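Platoon splits and the Clustville bullpen

I spent most of July 2021 going back over the Clustville box scores, trying to work out whether the left-handed relievers are being used well. The short answer is that two of them are and one isn't. The method is simple: take every plate appearance after the sixth inning, tag the batter's side, and compare on-base percentage against the league split.

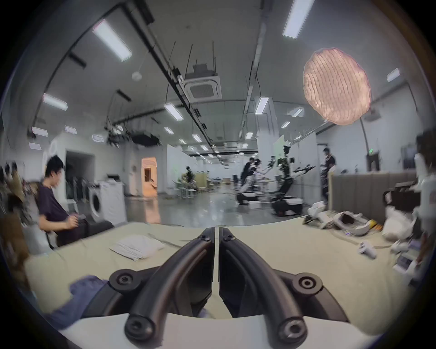
White cloth folded, blue one crumpled.

The sample is 700 plate appearances, and 145 of those were left on left. That is thin. A single bad week moves the line, so I would not bet on the third decimal place. Still, the gap between the two good lefties and the third is wide enough to survive some noise. He throws his slider on 60 percent of pitches to left-handed hitters, and they have stopped chasing it.

What bothers me more is when he comes in. Against Bustamante he was brought on with 2 out and a runner on second to face a left-handed pinch hitter, and the manager left him in for the right-handed batter behind him. The same thing happened in the Flandura series — twice in three games, both times with a rested righty in the pen. 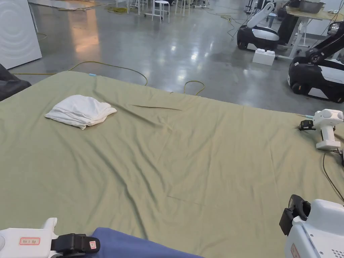 The three-batter rule explains part of this. With two out the manager can take the matchup and hope the inning ends, but if it doesn't, he is stuck with the next hitter. I ran the numbers again with those forced matchups removed, and the third lefty still came out worst. His walk rate barely moved.

The fix I would try is to start him clean in the seventh, against the bottom of the order, and save the other two for traffic.

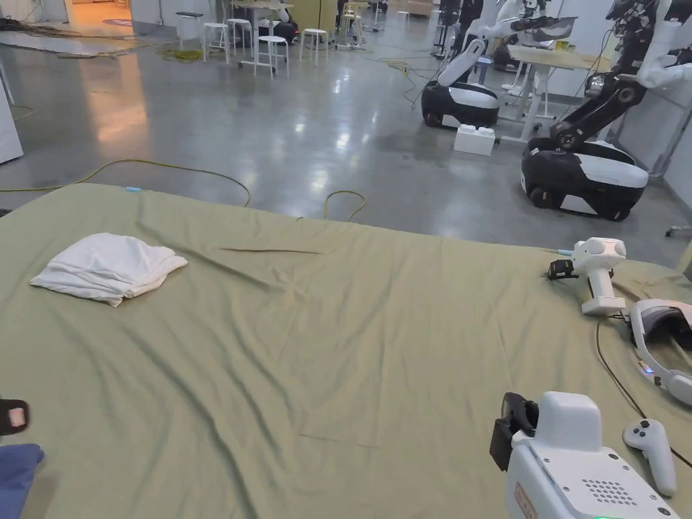 Flindo writes that the walk rate is a catcher problem, and that the split should be run again by who was behind the plate. I have the catcher column for home games only. The road games will have to wait until August.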